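Tandbridge Station Checklist - Demonstration Collection, Cube and Basket Task
Site: Hurkow room, Station 8
Checked by: Dale Zacharias
Period: December 2023
Result: Pass with comments

Each item is marked OK, FIX, or N/A. Comments go under the item. Items marked FIX need a name against them before the next collection block opens.

SECTION A - PEOPLE AND ACCESS

A1. Operator has signed the station sheet and read the task card. OK

A2. Emergency stop within reach of the operator. OK
Comment: Pressed and reset twice. Arm dropped to hold both times and the recorder closed the episode by itself. The old software left the episode open, so please keep testing this one at every check.

A3. People not running the task stay behind the table line while the arm is live. OK
Comment: Standing back there is allowed. Leaning over the table to move the cube is not, even between episodes, unless the arm is in hold.

A4. Floor clear of bags, boxes and loose cords where the operator walks. OK

SECTION B - TABLE AND OBJECTS

B1. Tablecloth flat enough that the basket does not rock. OK
Comment: A few faint creases, no ridge under the basket. Leave them. We do want some change in the cloth from one block to the next.

B2. Task objects match the card (one red cube, one wicker basket). OK
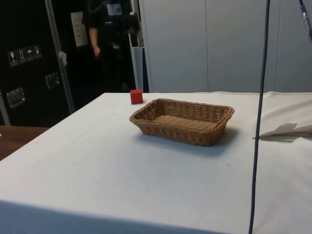 Item B2. Cube behind the basket, near the far side of the table.

B3. Basket empty at reset. OK
Comment: Look inside every time. Kneath found 21 episodes in the last batch where the basket already had something in it at the first step, and all of them had to be pulled.

B4. Basket checked for broken strands that could catch a finger pad. OK
Comment: Run a thumb along the rim once per block. Replace the basket if anything sticks out. Do not tape it - tape changes how it looks to the model and it peels.

B5. Cube start position changed between episodes. FIX
Comment: The log shows the same start spot used far too many times in a row. Operators should follow the position list on the task card and not pick by feel. People who pick by feel put the cube where it is easy to grab, and then the policy only learns the easy grab. Dale to go over this with both shifts.

B6. Paper or cloth items on the table recorded in the episode notes. FIX
Comment: Notes field was blank. If a folded sheet is on the table, write it down. Use the word "extra" so the search finds it.

SECTION C - ARM, CABLES AND MOUNTS

C1. Hanging cables do not snag through the full reach of the arm. OK
Comment: Ran the slow reach test to all corners of the work area. No pull on any cable. Cables may cross the fixed view as long as they stay in the same place for the whole block.

C2. Poles and clamps tight. OK
Comment: One clamp took a quarter turn. Rechecked after ten minutes and it had not moved.

C3. Gripper screws present and snug. OK
Comment: Check by hand with the arm in hold and the power light noted on the sheet. Do not add thread glue at the station. Sustberg wants to do that on the bench.

C4. Finger pads clean, no residue, no lifted edges. OK

C5. Wrist label still attached. OK

C6. Grip force set to the card value. OK
Comment: The cube is light and does not need much. If it slips, stop and report it. Do not turn up the force in the middle of a block, or the first half and second half will not match.

SECTION D - CAMERAS AND RECORDING

D1. Fixed view shows the basket and the cube start area. OK

D2. Wrist view shows the fingertips during the grasp and the approach to the basket. OK
Comment: The part we lose most often is the last bit before release. If the gripper comes in at a steep angle the black finger plate can hide most of the cube.
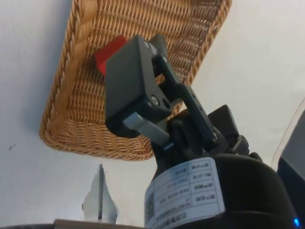

A small patch of red at the fingertips is enough to pass this item. If there is no red in the wrist view for more than a second during the carry, mark the episode "blocked" and keep it. Blocked episodes are still used, but they are weighted differently, and the sorting only works if the mark is there.

D3. Both views start and stop together. OK
Comment: Checked on the last five episodes. No drift worth writing up.

D4. Failed tries kept and marked. FIX
Comment: Two operators have been deleting drops. A drop with a clean recovery is some of the most useful material we get. Mark it "recovery" and leave it alone. Only delete if the stop was pressed or a person reached in.

D5. Episode count matches the log. OK
Comment: Log says 852, drive says 852. Target for the next block is 400.

D6. Disk space for the next block. OK

SECTION E - OPEN ITEMS

B5 - Dale Zacharias, before next block.
B6 - shift leads, before next block.
D4 - Dale Zacharias. Will also add a line to the task card.

Station 8 may keep collecting on the current card until the block closes. New block stays locked until B5, B6 and D4 are signed.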